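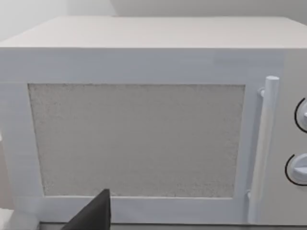
大家好,又到了我占用校友通讯版面的时候。上期我答应写写升学辅导小组的近况,结果一拖就拖到了九月,编辑催了我两回,实在不好意思再赖了。

先说好消息。今年从Geltwood社区学习中心出去的应届生里,有29个人拿到了大学或者技术学院的录取,比去年多了一截!去年这时候我还在发愁,怕大家觉得读书太贵、太远,干脆就不申请了。今年报名的人一多,周五晚上的辅导课连椅子都要从隔壁教室搬。

要特别恭喜Aroha Gilchrist。她18岁,高中最后一年一边在面包店打早班工,一边把申请材料改了不知道多少遍(我手机里存着她个人陈述的好几个版本,第一版只有三句话)。她最后选了Henare学院的幼儿教育专业,家里人本来希望她念会计,为这事儿饭桌上吵过几次。后来她妈妈陪她去参加了一次开放日,回来的路上就开始打听宿舍怎么订了。Aroha说她以后想回来,在我们这边的幼儿园教书。我听了挺高兴,也跟她讲,先别急着许愿,第一学期好好上课、好好睡觉再说。

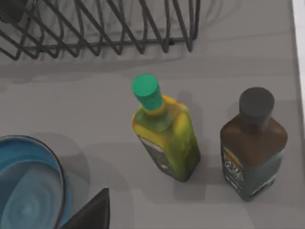

说到宿舍,这几周问我最多的问题就是"第一次离开家,到底要带什么"。我的建议一向是少带。被子、常用药、证件复印件,再加一双走路舒服的鞋,其他到了再买。做饭的东西尤其容易带重,很多宿舍有公用厨房,晾碗的架子一般都有,你自己备一瓶橄榄油、一包盐、一把顺手的小刀就能过日子了。我当年拖着一口铸铁锅上火车,到现在我姐姐还拿这事儿笑我。还有,去之前给宿舍管理处打个电话,问清楚冰箱怎么分格,省得头一个星期就跟室友闹别扭。

然后是钱的事。Ulleo助学金今年继续发,每人1000元,主要补贴教材和路费,一共20个名额。申请表比去年短多了,一页纸,家庭收入那一栏不用再附银行流水。要注意的是推荐信得由任课老师直接寄,学生自己转交的不算,去年就有两位同学吃了这个亏,我到现在想起来还替他们心疼。找老师写信请早点开口,别等到截止前一晚上十点发消息,老师也是要睡觉的!

如果你家里条件还可以,又想帮一把,助学金那边也收捐款,多少都行。旧教材也要,尤其是护理和基础数学这两门,每年都不够分。

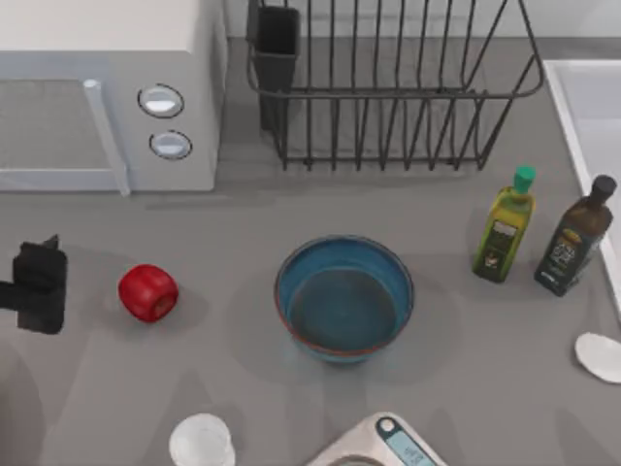

捐书的话直接送到中心前台就好,下午四点以后有人在,书里写了笔记没关系,缺页的就别送了。

另外,Daltska奖学金的面试班也开始收人了。去年大家最怕的题目是"讲一次失败的经历",好几个孩子一听就愣住。我陪着练了一个多月,发现他们都有故事,就是觉得那些事太小,不值得说。有个男生练到最后讲的是他考驾照考了四次,讲得特别好,我们在旁边笑得不行,他自己也放松了。今年想来练的同学,不用准备稿子,人来就行,我这边会安排大家两个两个地互相提问。

也想请已经上了大学的校友回来坐坐,聊聊选课、打工、想家这些事。高中生听我念叨一百遍,不如听大一学生讲十分钟,这个我认。愿意来的请给中心前台留个电话,写上你哪天晚上有空、念的什么专业,我来打给你。

下期我打算写写走读的几位同学,他们每天坐大巴来回,早上六点就得出门,有很多省时间的办法。要是你也走读,有什么心得,欢迎先告诉我。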